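Workshop News — Electrical Controls
16 October 2025

Hinrichs Technical Training has revised the introductory unit of its controls course at the Dokgate workshop. The unit is built on the push-button control box, a small station that learners will meet in many forms once they begin work on industrial equipment.

Under the revised plan, learners begin with the wiring. They are asked to follow each conductor from the enclosure to the point where it joins the main cable, and to record its color before any cover is opened. Red and black conductors are entered on separate lines of the worksheet.
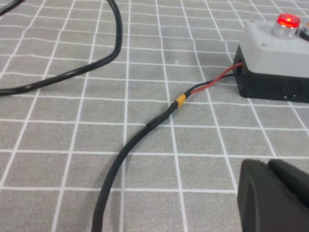
Worksheets are to be signed by the learner and returned to the instructor the same day. A cable that shows wear at a joint should be reported and set aside. Repairs are made only by workshop staff.

The second part of the unit concerns the operator's side of the box. Learners study the difference between raised and flush buttons, the use of color, and the placement of the emergency stop. They also practice the twist-to-release action, and are reminded that releasing an emergency stop must never by itself restart a machine. 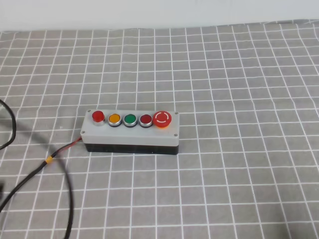 Detlef Petersen, who coordinates the course, has prepared a handbook to accompany the unit. Printed copies are held at the Dokgate front desk, and 50 have been set aside for the Arbridge site.

Enrollment for the December session is open to employees of member firms. Each group is limited to eight learners, and the unit takes 20 hours to complete. Applications should be sent to the training office in Room 284.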